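Kendance Shared Workshop
Equipment: Humanoid Platform, Full Height

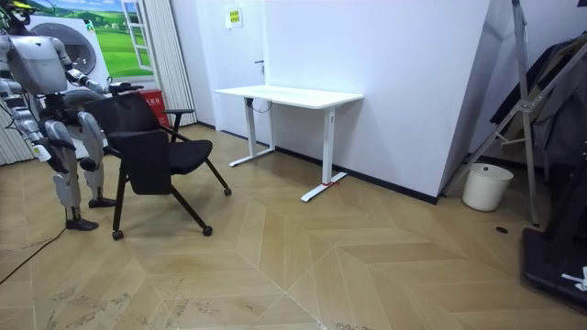
The Kendance humanoid is available to members who have completed the workshop's induction in powered machinery. It was assembled on the premises from the Cesamico leg and torso kit, with arms and hands fitted by members during the second stage of the build. It is intended for work on balance, reaching and the handling of ordinary furniture.

Current work concerns the moving of office chairs. A chair on casters is a demanding object for a machine of this kind, as it turns when pushed off centre and may roll further than the hand has travelled. Members are asked to use the hand on the chair back and to keep the walking speed at the lowest setting.

Specification
Controller: Govoner, third revision
Arm control rate: 500 Hz
Fasteners in the torso and legs: 421
Build log entries to date: 317
Operators required per session: 2

Conditions of use
Sessions last up to 3 hours and must be booked in advance. One operator remains at the stop button throughout and has no other duty. Cables on the floor are to be checked before the legs are powered. Changes to the walking software must be entered in the build log before the machine is next used - this applies to small corrections as well.

Replacement covers for the legs may be ordered through the workshop office. Knee joints are not held in stock, and members should report any play in them at once. The hands are to be removed only with the arm supported.

The platform will be withdrawn for two days in March while the wrist bearings are replaced. Bookings already made for those days will be transferred.

Page revised Monday, February 27, 2023
Author: Ní Chonaill

3 comments

Related equipment
Govoner controller, bench unit
Cesamico leg kit, spare parts
Adjustable test stand
Battery charging cabinet

Contact the workshop office | © Kendance Shared Workshop | Back to top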